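Home | Current issue | Past issues | For authors | Contact

4. What patients were told, and what they heard

The Plidton survey went to everyone who had attended a first consultation for eyelid surgery at one of the two clinics and had not yet booked a date. We received 124 usable replies. A further 21 were set aside, most of them blank after the first page, one of them used to write out a recipe for pickled beetroot, which we have kept.

Respondents were asked to say, in their own words, how long they expected to be away from work after an upper eyelid operation. The leaflet given to them at the consultation answers this on its second page, in bold. The answers ranged from an afternoon to "until the summer". The leaflet had been revised twice before the survey opened, each time at some expense, and the revised wording was remembered no better than the old. Hạnh Hoàng, who coded the free-text answers, suggested a separate category for replies that quoted the leaflet correctly and then disagreed with it. This became Category 5, and it filled up quickly.

Questions about scarring fared a little better. Most respondents knew that the incision follows the natural crease, and many could say why. Fewer knew that the scar may stay pink for some months before it fades, although the consulting surgeons at both clinics say they always mention it. We have no reason to doubt them. We have equally little reason to doubt the patients, who were at that moment being shown their own eyelids in a magnifying mirror and may have had other things on their minds.

4.1 Timing of the leaflet

At Janthorpe the leaflet was handed over at the end of the consultation, together with the quotation. At Plidton it was posted beforehand. Our expectation, set down with some confidence in the study protocol, was that patients who had read the leaflet at home would arrive better informed. They arrived with more questions, and the questions were longer. Consultations at Plidton overran so regularly that the clinic stopped describing it as overrunning.

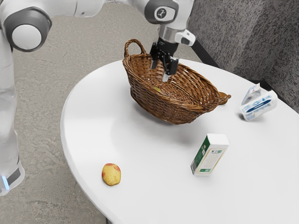

Figure 3. Simulated tabletop view with robotic arm and woven basket.

The quotation seems to have been the stronger document. Janthorpe patients who could recall nothing from the leaflet could often recite the price, and several had worked out what it came to per eyelid. Charvát makes a similar point in an earlier study of dental implants, where the page with the total on it was the only one that most people kept. We would add that a quotation is short, has the patient's name at the top and comes to the point, and that our leaflet did none of these things.

4.2 Expectations of the result

Respondents were also asked what they hoped would be different afterwards. The commonest answer was that they wished to stop being told they looked tired. A smaller group had trouble with the upper edge of their vision, especially when reading or driving, and these patients were noticeably more accurate about everything else, recovery time included. It may be that a practical complaint concentrates the mind. It may also be that they had waited longer and had read more leaflets.

Very few expected the operation to change the area under the eyes, although a handful plainly did, and wrote warmly about it. Upper eyelid surgery does not treat bags below the eye. The leaflet says so in a box with a border. We had been rather proud of the border.

4.3 Limits of the survey

Both clinics are private, and their patients are not typical of those referred for the same operation elsewhere. The replies were written at home, in some cases evidently with help - two came in different handwriting on alternate pages. We did not follow respondents through to surgery, so we cannot say whether the poorly informed were any less pleased with the outcome. The Lekano group intends to look at this, and has asked for a copy of our leaflet. We have sent both versions.

Recent papers in this section
Reading age and consent forms in day surgery
Who comes to the second consultation?
Bruising diaries: a pilot study
Telephone reminders and missed wound checks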